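Laying out of fruit

Laying out is a household way to sort mixed fruit after it is bought or received. The pieces are taken from the bag or tray and placed one by one on a flat surface, so that every piece can be looked at from several sides before it is stored. The method is used mostly in small apartments, where the kitchen counter is too short for a large purchase.

Surface

A table is the usual place, but a bed is also common because of its large free area. The bed cover is protected with a thin plastic sheet. The sheet does not need to be stretched flat. Its folds help to stop round fruit from rolling, although they can hide a small plum or a mandarin. A shallow tray with a raised rim is often used together with the sheet.

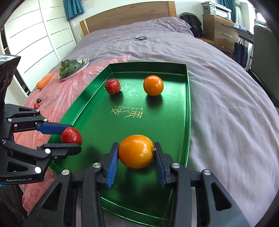 The rim should be low enough that the hand does not knock against it when a piece is lifted. In the Brenia district the word "drop-tray" is used for such a tray, and in older texts it may also mean the whole method.

Order of the pieces

Most descriptions advise to begin with the heavy fruit. Oranges and pomegranates go in the middle of the sheet, and soft fruit is put down last. A guide printed in Drilon recommends that pieces of one kind lie together — this makes a damaged one easier to notice.

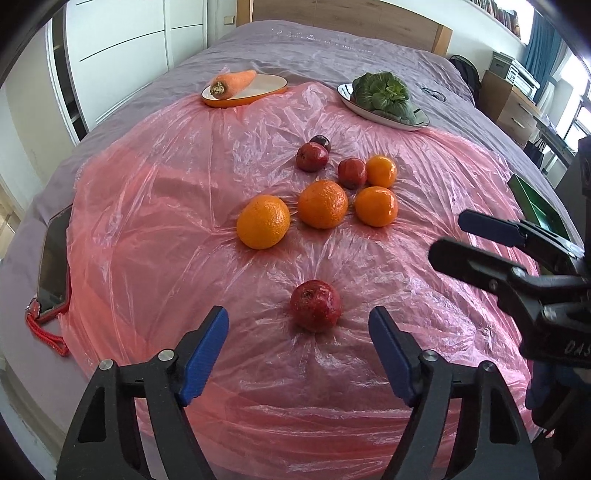 Orkgate objects that grouping by kind is of little use at home, and that fruit should be grouped by the day on which it will be eaten. In this view a ripe plum may lie next to an orange, if both are meant for the same meal. The two opinions are found side by side in later guides.

Vegetables

Vegetables bought at the same time are kept apart from the fruit, usually on plates or oval dishes. Leafy kinds such as bok choy lose water quickly and are sorted first. Carrots can wait longer.
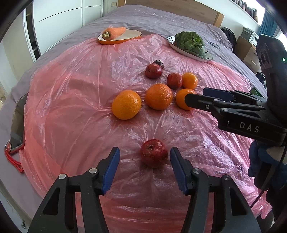 Fruit on a plastic sheet, with a carrot and bok choy on dishes behind.

Handling

A piece is held at its widest part and lifted straight up. Pomegranates have a hard skin, but the crown at the top can break. Tomatoes, which many households sort together with fruit, need a lighter hold than citrus. Gloves are optional.

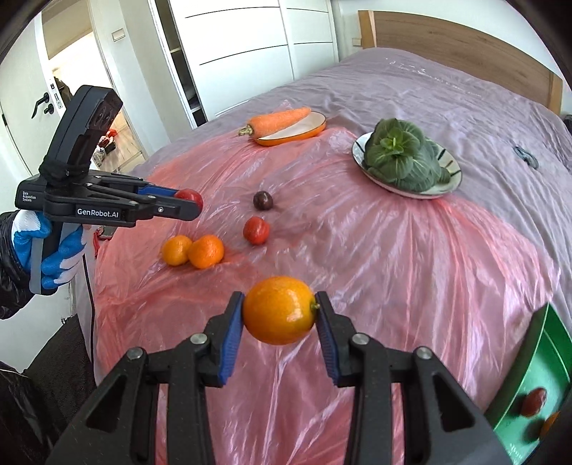
Storage after sorting

Citrus fruit and pomegranates may be kept in a cool room or in the refrigerator. Plums that are still hard are left at room temperature until they become soft. The sheet is wiped, dried and folded for the next use.

See also

Fruit bowl
Pantry
Ripening

This page was last edited on 08/05/2024.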